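洗衣篮

洗衣篮是家庭、宿舍、旅馆及洗衣房中用于收集、暂存和搬运织物的敞口容器，篮壁通常留有孔洞或编织间隙，以便空气流通。待洗衣物、洗后待晾的湿衣以及折叠完毕的干净织物均可使用洗衣篮盛放。现代洗衣篮以注塑塑料制品最为常见，藤、柳、竹、金属丝和织物制品也有较长的使用历史，部分地区至今仍以编织品为主。

洗衣篮与脏衣篓、洗衣袋、洗衣推车等器具用途相近，界限并不严格。一般而言，洗衣篮较浅而敞口，便于双手搬运；脏衣篓较深，常带盖，多固定放置于卧室或浴室一角。

目录
名称
历史
构造
材料
类型
使用
通风与卫生
清洁与保养
制造
损坏与修补
废弃与回收
集体洗衣房中的洗衣篮
参见
参考文献

名称

汉语中“洗衣篮”一词兼指两类器物：一类是洗涤前存放脏衣的容器，一类是洗涤后运送湿衣或干衣的容器。口语中前者又称“脏衣篮”“脏衣篓”“污衣篮”，后者又称“衣物筐”“收纳筐”。南方部分地区沿用“衣箩”或“衫篮”的说法，多指竹编器具。

“篮”与“筐”在日用品名称中常可互换。传统上“篮”多有提梁，“筐”多无提梁而在两侧设耳。今日的塑料洗衣篮大多取两侧设提手的形式，按旧有区分更接近于筐，但商品名称仍以“篮”为多。

历史

编织时期

在机械洗衣普及以前，洗衣往往在河岸、井台或公共洗衣池进行，衣物须在住所与水源之间往返搬运。柳条、藤条、竹篾等材料质轻，浸水后不易散架，缝隙又能沥水，因而成为制作洗衣容器的主要材料。湿衣较重，篮底常加编横档，提手处则以绳或藤皮缠绕，以减轻对手掌的勒压。

Beathag Gillies在《篮与水：沿岸村落的洗衣器具》中将旧式柳编洗衣篮分为扁圆形与长方形两种。按照她的描述，扁圆形篮可抵在腰侧单臂携带，适于窄路；长方形篮由两人抬行，多用于床单、台布等大件织物。她还指出，同一户人家往往备有新旧不同的篮子，新篮盛放洗净的衣物，旧篮盛放待洗衣物，篮子随磨损程度逐步“降级”，最后用于装柴或喂养家禽。

竹编洗衣篮在形制上与柳编有所不同。竹篾较宽且硬，可编出较大的方孔或六角孔，篮口以厚竹圈收边。六角孔结构用料较省，沥水迅速，但细小衣物容易从孔中滑出，使用时多在底部垫布。

金属与搪瓷时期

家庭用水条件改善后，洗衣活动逐渐移入室内，对容器远距离携带性能的要求有所降低。搪瓷盆、镀锌铁盆一度兼作洗涤与搬运之用。金属丝焊接的篮子则出现在商业洗衣房，它的结构敞开，便于查看内容物，也能承受较频繁的堆放和拖拉。早期金属丝篮的焊点在涂层脱落后容易生锈，可能在白色织物上留下锈迹，因此部分洗衣房为其配备布质内衬。

塑料时期

注塑工艺进入日用品领域后，塑料洗衣篮迅速取代了大部分金属制品，并在许多地方取代了编织制品。塑料篮一次成型，表面光滑，不勾挂纤维，遇水不朽，售价也较低。早期制品基本沿用编织篮的外观，在篮壁上模制出仿藤纹的凸起，孔洞则布置在纹样之间。其后的产品逐渐放弃仿编织纹样，改用规则排列的圆孔、长圆孔或方孔。

Valdir Andrade在关于家用塑料器皿的论述中认为，这一变化与模具加工方式有关：规则孔阵便于设计和检修模具，孔间筋条宽度一致，熔料流动也较为均匀。Sinéad Moriarty则强调使用者的偏好，认为仿藤纹凹槽容易积聚绒毛和洗涤剂残粉，难以擦净，平滑的孔板式篮壁因而更受欢迎。两种解释并不互相排斥。

构造

洗衣篮一般由篮底、篮壁、篮口和提手组成，部分产品另有盖、脚轮或内衬。

篮底

篮底承受全部载荷，通常较篮壁厚，并设有放射状或网格状加强筋。用于盛放湿衣的篮底多开有沥水孔，或在四角设凸脚，使底面与地面保持间隙。用于盛放干净衣物的篮子有时采用无孔底，以免接触地面的水分和灰尘。为便于脱模，同时也为便于空篮相互套叠，篮底面积一般小于篮口面积。

篮壁

篮壁由下向上略向外倾斜。开孔是篮壁最显著的特征，其作用包括通风、减轻自重和节省原料。常见孔形有圆孔、长圆孔、圆角矩形孔和菱形孔。孔角多作圆弧处理，一方面可减少应力集中，避免裂纹由孔角扩展；另一方面可避免尖角勾挂针织物。同一只篮子的各面篮壁可以采用不同的孔形与孔距，长壁与短壁的受力情况不同，设计者往往据此分别安排筋条。

方形和长方形篮子的相邻两壁在转角处相接，转角一般保留一条不开孔的竖直实体带，起到立柱作用。篮子叠放时，上层的重量主要经由转角传递至下层。若转角处开孔过多，篮子在满载搬运时容易扭曲，篮口呈菱形变形。

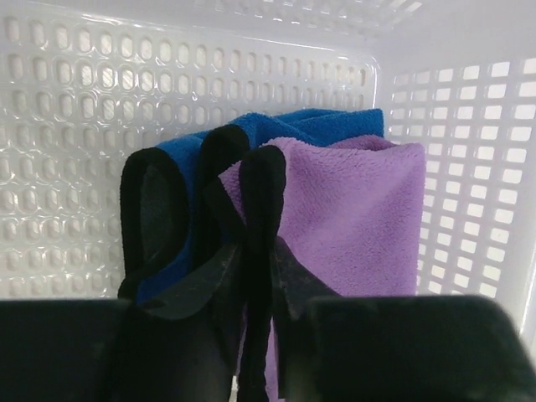

白色塑料洗衣篮内部，篮壁开有成排小孔，转角处有竖直接缝；篮内靠壁竖放折叠的蓝色超细纤维毛巾与淡紫色抓绒毛巾。

孔的大小须在通风与承托之间取得平衡。孔径较大时，袜子、手帕等小件可能部分穿出孔外，在搬运中与门框或墙角发生刮擦；孔径过小则通风不足，且孔内容易被绒毛堵塞。一些产品在靠近篮底的部位采用较小的孔，靠近篮口的部位采用较大的孔，也有产品在下部完全不开孔，形成浅盘状的底部，用以承接滴水。

篮口

篮口是篮壁上缘的加厚或翻折部分，用于抵抗满载时篮壁向外张开。翻边截面多呈倒置的U形或L形，外缘向下卷曲，手握时不致割手。篮口若在长边略呈弧形下凹，可使篮子更贴合使用者的腰部，便于单臂挟持。

提手

提手分为开孔式、外挂式和提梁式。开孔式提手直接在短壁上部留出横向长孔，结构最为简单，也不增加外形尺寸。外挂式提手以铰接或卡扣方式装于篮壁外侧，握持较舒适，但卡扣处容易疲劳断裂。提梁式多见于编织篮和小型篮。提手握持部分的宽度应能容纳成人四指，边缘须去除飞边。

内衬

内衬通常以棉布、帆布或涂层织物制成，套在篮内并翻折于篮口，用绳带或尼龙搭扣固定。内衬可以拆下与衣物同洗，也可在搬运时连同衣物一并提出。编织篮使用内衬较多，主要目的是防止枝条断茬勾破衣物。

材料

聚丙烯与聚乙烯

塑料洗衣篮多以聚丙烯或高密度聚乙烯制成。聚丙烯刚性较好，表面光泽较高，反复弯折的耐受能力也较强，但在低温下受到撞击时可能开裂。高密度聚乙烯较柔软，耐低温冲击，适合制作软边篮和可变形的大口篮。未着深色的薄壁制品在强光下常呈半透明状。两种材料在长期日晒下均会老化，表现为表面粉化、发脆和颜色变浅，制造时通常加入光稳定剂以延缓这一过程。

在聚丙烯中混入弹性体后，可以得到提手与篮壁连为一体的软质篮。软质篮易于塞入狭窄的柜内空间，但承装湿衣时篮壁外鼓明显，不宜叠放。

藤、柳与竹

天然编织材料透气性好，外观与木质家具较为协调。其主要缺点是不耐长期潮湿，存放湿衣后若未及时晾干，缝隙内可能滋生霉斑。柳条篮经去皮、蒸煮后颜色较浅，未去皮者颜色较深。藤条篮弹性较好，受压后可部分恢复。竹编篮强度较高，篾片起刺后应以砂纸打磨，或更换受损的篾片。

金属丝

金属丝篮多以低碳钢丝焊接，表面喷塑或镀铬，也有不锈钢制品。其承重能力较好，适于固定放置在架子或推车上。喷塑层破损后应及时补涂。不锈钢制品耐用而价格较高，家庭使用较少。

织物与纸绳

帆布、毛毡和无纺布制成的软篮可以折叠存放，重量较轻。此类制品依靠上口的金属圈、塑料条或加厚缝边保持形状，严格说来介于洗衣篮与洗衣袋之间。纸绳编织篮外观接近草编，仅适于存放干燥衣物。

类型

长方形搬运篮

长方形搬运篮为最通行的形式，长边便于平放折好的上衣与长裤，短边设提手，可双手端持。其宽度一般小于室内门洞，使用者横向端持时仍可通过。

圆形篮

圆形篮各方向受力均匀，成型时不易翘曲，价格通常较低。圆形篮靠墙放置时占用空间较多，折叠衣物也不易整齐排列，故多用于湿衣和未经折叠的衣物。

贴腰篮

贴腰篮的一侧长壁向内弯曲，与人体腰部轮廓相合，使用者可单臂夹持，腾出另一只手开门或扶栏。Érica Amaral在对家务搬运姿势的研究中指出，贴腰篮可减少手腕外翻，但长期固定使用同一侧仍会造成肩背负担不均，她建议左右轮换。

可折叠篮

可折叠篮的篮壁中部采用软质弹性材料，可向下压缩成扁平状，用毕可插入洗衣机与墙壁之间的空隙。软硬材料结合部位是其薄弱环节，反复折叠后可能出现开裂或脱胶。折叠前应擦干篮壁褶皱处的水分。

分格篮

分格篮内部以隔板或布袋划分空间，使用者可在收集阶段即将深色、浅色和易褪色衣物分开。分格篮体积较大，一般不作搬运之用，各格布袋则可单独取出。

带轮篮

带轮篮或置于轮架上的篮子见于旅馆、疗养机构和集体宿舍。轮子宜采用不在地面留下痕迹的软质轮面，且至少应有一对轮子带有制动装置。

使用

收集

脏衣放入篮中前，宜取出衣袋内的纸巾、硬币和钥匙，拉合拉链，并将沾有大量泥沙的衣物抖净。汗湿或淋湿的衣物应先摊开晾至半干，再行放入；若须立即放入，应置于最上层。沾染油漆、燃料或其他易燃溶剂的织物不应与普通衣物混放，应在通风处单独处理。

分类

以多只篮子分类收集，可免去洗涤前的集中分拣。常见的分类依据包括颜色、材质、污染程度和洗涤温度。毛巾和抓绒织物容易脱落纤维，宜与深色光面织物分开。超细纤维清洁布能够吸附棉绒，附着后难以清除，通常也单独收集，洗涤时不加柔顺剂。

搬运

湿衣的重量远高于同体积的干衣。搬运湿衣时应控制装载高度，使篮口以上不致遮挡视线。上下楼梯时宜单臂夹持较小的篮子，另一手扶住栏杆；大件织物可分次搬运。端起满篮时应屈膝下蹲，使篮子贴近身体后再起身，避免弯腰直接提拉。

暂存与折叠

洗净并干透的织物可在篮中暂存。为减少褶皱，重而厚的织物宜置于下层，轻薄衣物置于上层，衬衫等易皱衣物则以悬挂为宜。毛巾类织物可以折叠后平放，也可以竖直排列。竖放时织物的折边朝上，使用者可辨认每一条的颜色和质地，取用其中一条时对其余织物扰动较小；缺点是篮内未装满时织物容易倾倒，须靠篮壁支撑。绒面较厚的毛巾折叠后体积较大，自身较易站立，薄型布巾则宜卷成筒状，或夹放在厚毛巾之间。

干净衣物与脏衣物共用同一只篮子时，应在两次使用之间擦拭篮体。条件允许时，以不同颜色或不同形状的篮子区分用途更为方便。

其他用途

洗衣篮亦常用于收纳玩具、运动用品、换季寝具和清洁用具。在搬家过程中，洗衣篮可用来装运软质物品。带孔的篮壁便于查看内容物，但不适于盛放细小零件或液体容器。洗衣篮并非为承载人体而设计，不应让儿童坐入或站立其中。

通风与卫生

织物残留的水分、汗液和皮脂为微生物生长提供了条件。在密闭容器中，潮湿衣物的气味可在较短时间内变得明显。篮壁开孔有助于水汽散出，但通风效果还取决于放置位置和装填状况。篮子若两面紧贴墙壁，或衣物压实至篮口，孔洞的作用便大为减弱。

Lindalva Fagundes曾比较不同篮壁结构对湿毛巾干燥的影响。试验在同一房间内进行，各篮装入相同数量的毛巾，存放20小时后称重。其结果显示，开孔篮中靠近篮壁的毛巾失水较多，位于中心的毛巾则与无孔篮中的毛巾差别不大。Fagundes据此认为，开孔不能代替摊晾，篮子仅适合短时存放潮湿织物。该试验只使用棉质毛巾，其他织物的情况未作讨论。

放置洗衣篮的场所以干燥、通风、避免日光直射为宜。浴室内湿气较重，篮子应远离淋浴区，沐浴后须保持排气。篮底与地面之间宜留有空隙。在多人共用的场所，患病者的衣物和床品应使用单独的带内衬篮子，内衬与织物一并送洗。

清洁与保养

塑料篮可用温水和中性洗涤剂擦洗，孔洞中的绒毛以软毛刷清除。内角、翻边下方和提手内侧容易积灰，清洗时应予注意。洗涤剂滴漏形成的黏滞残留物可先以温水浸软，再行擦去，不宜使用硬质刮具。塑料篮不应以沸水浇烫，也不应紧靠暖气或炉具放置，以免变形。

浅色塑料篮可能因接触掉色织物而染色。新近沾染的颜色一般可以洗去；存留较久者会渗入表层，难以完全清除，但不影响使用。含氯漂白剂对塑料表面的光泽有一定影响，使用后须充分冲净，并不得与酸性清洁剂混用。

编织篮宜以干刷或吸尘器除尘，必要时用拧干的湿布擦拭，然后置于阴凉处晾干。出现少量霉斑时，可在户外刷除，再以稀释的白醋擦拭。过度干燥会使藤柳发脆，北方冬季可偶尔以微湿布巾擦拭篮体，以保持韧性。

金属丝篮应检查焊点和涂层。布质内衬依照所用织物的洗涤要求处理，洗后须完全干燥方可套回。

制造

塑料洗衣篮通常采用注射成型。颗粒状原料经加热熔融后注入闭合的模具，冷却定型后顶出。带孔篮壁要求模具的型芯与型腔在孔位紧密贴合，若有间隙，熔料便会渗入而形成薄膜状飞边。侧壁孔洞可借助篮壁的倾斜角度直接成型，也可使用侧向滑块成型，后者模具较为复杂，所得孔洞的轴线更接近水平。

转角和篮口处壁厚变化较大，冷却速度不一，是翘曲和缩痕的多发部位。设计者一般在转角采用较大的圆弧半径，并使加强筋厚度小于主壁厚度。检验项目通常包括外观、尺寸、提手承重、跌落以及套叠后能否顺利分离。套叠过紧时，空篮之间会形成吸附或楔紧，零售人员取用不便，因此篮壁外侧常设小凸块，以限制套入深度。

在制造厂商中，Drelel以长方形孔板篮为主要产品，Rirkdale以可折叠篮为主，Rezende则兼营柳编与塑料两类制品。Rezende早年的产品目录共列有2,619种家用器皿，洗衣用具自成一章，其中编织篮按枝条粗细和收边方式分列，塑料篮按孔形分列。该目录对孔形的命名后来为一些零售商所沿用。

编织篮仍以手工制作为主。制作者先以较粗的枝条构成篮底骨架，再插入立杆，自下而上逐层编绕，最后将立杆顶端折弯交错，形成篮口。提手既可利用立杆延长弯成，也可在篮体完成后另行插入。手工篮的尺寸存在一定差异，成套销售时须经过挑选。

损坏与修补

塑料洗衣篮最常见的损坏发生在提手两端和篮口转角。开孔式提手上方的横梁在反复受力后先出现发白，继而开裂。发白是材料受到过度拉伸的表现，此时应减轻载荷。聚丙烯与聚乙烯表面能较低，普通胶黏剂附着不牢，裂纹多以塑料焊接或机械方式修补。简易做法是在裂纹两侧钻小孔，用扎带或细绳缝合，并将绳头留在外侧。裂口若产生锐边，应予打磨或包覆，以免划伤手部和织物。

孔间筋条断裂一般不影响整体强度，但断茬可能勾挂衣物，可用钳子剪平。若同一区域有多根相邻筋条断裂，则应停止搬运重物，将篮子改作轻物收纳。

编织篮的断条可以更换。新枝条须先浸水软化，沿原有走向插入，待干燥收紧后修剪端头。提手松脱时可用藤皮重新缠绕。Gillies记述的一些旧篮经过多次换底和换边，原有枝条所剩无几，仍由使用者视为同一只篮子。

废弃与回收

单一材料制成的塑料洗衣篮在设有硬质塑料回收渠道的地区可以回收，交投前应拆除金属提手、布衬和橡胶脚垫，并清除残留洗涤剂。篮体较大，通常须送往指定收集点，不宜投入一般的包装物回收箱。可折叠篮由两种材料结合而成，不易分离，回收价值较低。老化严重、触摸时掉粉的塑料篮，其材料性能已经下降，多数回收渠道将其与普通废塑料分开处理。

未经涂饰的柳编、竹编和草编制品可以破碎后堆肥；涂有清漆或混有金属丝的制品则须先行分拣。

集体洗衣房中的洗衣篮

在集体洗衣房中，洗衣篮除搬运外还承担标识和计量的作用。使用者常以篮子占定洗衣机的次序，管理方则以篮的容积估算单次洗涤量。关于篮子能否代替本人排队，各处规定不一。较常见的做法是允许篮子在机前短时等候，程序结束后衣物若无人领取，后续使用者可将其移入该篮，但不得放置于地面。

Zurbridge的集体洗衣房采用统一编号的白色与灰色篮子，共配备40只，白色用于洗净的织物，灰色用于待洗织物，两色不得互换。每层楼另设3只带轮大篮，用于运送床单和窗帘。该处于每年August停机检修期间集中清洗全部篮子，并更换提手开裂者。Moriarty在论及这一制度时认为，颜色区分较文字标签更易为短期住客所遵守，但也会增加备用篮子的数量和存放空间。

商业洗衣机构逐渐以布袋推车和标准周转箱代替家用式篮子。前者容量大，可与升降设备配合；后者可以稳定堆码。在自助洗衣店和小型旅馆中，敞口篮仍较为普遍，一般由店方提供，供顾客在洗衣机、烘干机与折叠台之间使用。店方提供的篮子应定期擦拭，顾客自备篮子时则不宜放置于折叠台面。

参见

脏衣篓
洗衣袋
晾衣架
篮编工艺
注射成型
超细纤维
抓绒织物

参考文献

Beathag Gillies：《篮与水：沿岸村落的洗衣器具》
Valdir Andrade：《家用塑料器皿的形制》
Sinéad Moriarty：《公用洗衣间的器物与规则》
Érica Amaral：《家务搬运中的姿势与负荷》
Lindalva Fagundes：《容器结构与棉质毛巾的存放干燥》
Rezende：《家用器皿总目》，洗衣用具章

分类：家居用品｜洗衣用具｜容器｜塑料制品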